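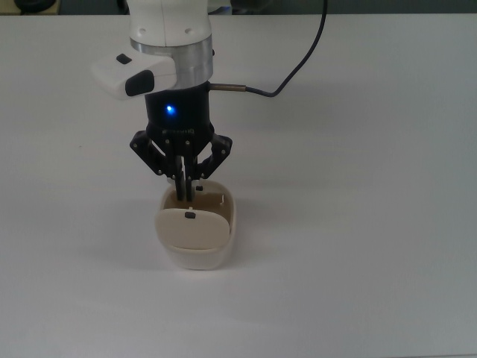
WESIDSTEAD, Sep 5, 2023 – Jernis today released version 3 of Baert, its grasp planning software for robot arms, which now plans for the inside of containers as well as the great open spaces around them.

Earlier versions of Baert were very good at picking up objects that sat in the middle of a table, waiting politely. Customers kept asking about tubs, bins and boxes. Jernis kept saying it was on the roadmap. The roadmap has now been consulted.

The new planner treats the walls and rim of a container as part of the grasp problem from the first step. It checks the fingers, the linkages above them and the cable on the way in and again on the way out, and it will turn down a grasp it can reach but can't leave. Version 2 had no opinion about leaving.

"We used to plan a lovely path to the object and then hope," said Hanneke Verhoeven, who leads planning at Jernis. "Hope ran fast, I'll give it that. The new code takes up to 50 milliseconds per grasp, and I sleep better."

Baert 3 was tuned against 668 recorded grasp attempts in small plastic containers, pale ones on pale tables included. Those are hard on depth cameras and were, by general agreement in the lab, the least popular part of the job. The recordings ship with the software, failures and all, so that users can replay any of them in the viewer and change the settings to see what the planner would have done.

Also new in this release:

- A "why not" log that gives the reason for each rejected grasp in plain English
- Cable clearance as a setting, replacing the comment in the source file that said "watch the cable"
- Import of gripper models from version 2 without editing them by hand

Jostelen, which builds small assembly cells, has been running the beta.

"The log told me my container model was wrong," said Nipon Sitthichai, controls engineer at Jostelen. "I argued with it for a day. The model was wrong."

Baert 3 is available now to current license holders at no extra charge. New licenses go on sale in October. Support for version 2 continues for 2 years, for those who prefer the open table.

**Press contact:** Jernis press office, Wesidstead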